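I have now folded the same green cloth more often than I have folded anything I own. The plan was simple. Take the Vidalon grippers and the Garov grippers, give each pair the same cloth and the same table, and find out which I would rather be strapped to for a month.

The Garovs went first. They squeeze beautifully and weigh about as much as a wet cat, and after 21 folds my wrists had stopped speaking to me. So, on to the Vidalons.
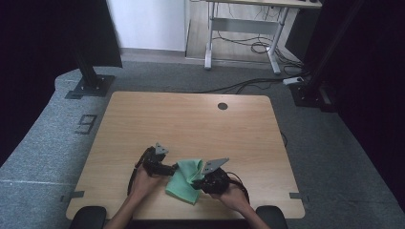 Page last changed: September, 16:40

They are lighter, and the trigger doesn't fight back, which I liked more than I expected to. What I don't like is the cable. Each hand gets one, and each cable has opinions. By mid-morning I had learned to start every fold with a small flick of the elbow, like a waiter shaking out a napkin, to keep the right one off the table edge.

Picking up a corner is the hard bit. With my own fingers I don't think about it. With two grippers I come in too high, pinch air, come in too low, push the corner under itself, and then say something the microphones will have to forgive.

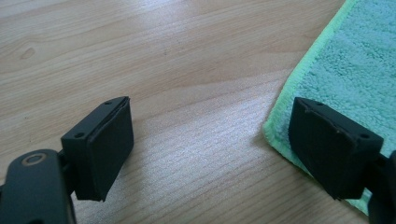
Foam is the other argument. Garov uses a hard rubber that lasts for ever and lets cloth slide out. Vidalon's foam hangs on to it nicely but wears at the edges, and a spare set costs 400 from Prollus, plus postage. I have two sets left and a tube of glue.

For towels I'd take the Vidalons. For anything heavier I'd go back to the Garovs and buy a wrist brace. Next up is the Painemal controller, if the firmware ever finishes installing.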